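Tailings water at Pallness: the site engineer on the February discharge

09/12/2019

The Pallness quarry and copper pit has been on care and maintenance since its last operator, Botha, gave up the lease. The tailings pond remains. In February it came within 64 centimeters of the spillway, and the provincial office in Drirnport approved a controlled release into the creek.

The engineer in charge of the pond, who asked to be identified by position only, said the decision rested on level readings and two lab reports.

“We had 129 millimeters of rain in two days,” the engineer said. “The pumps were rated for dry season inflow. The choice was a metered release or an unmetered one.”

Water was treated with lime before discharge. Copper stayed under the permit limit at the creek station, according to the engineer, but there was no station farther down, at Indstead, where households draw from the river.

“That is a fair complaint. The permit names one sampling point. I would have put in a second.”

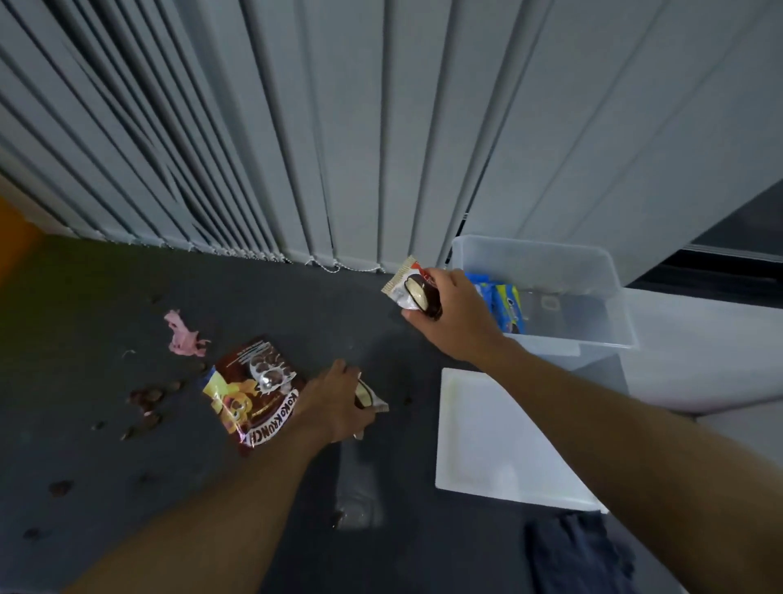

Vertical blinds and gray carpet, indoors.

Asked who pays for the pumping, the engineer said the closure bond covers fuel and lime but no capital works. A larger decant pipe was priced and then deferred.

“The bond was set for a pit that closes on schedule. This one did not. Every wet season uses up part of it.”

The pond needs to be drawn down by 3,000 cubic meters before the rains — a figure the engineer called achievable with the present pumps if both keep running. The sampling results for Indstead have been requested from Drirnport.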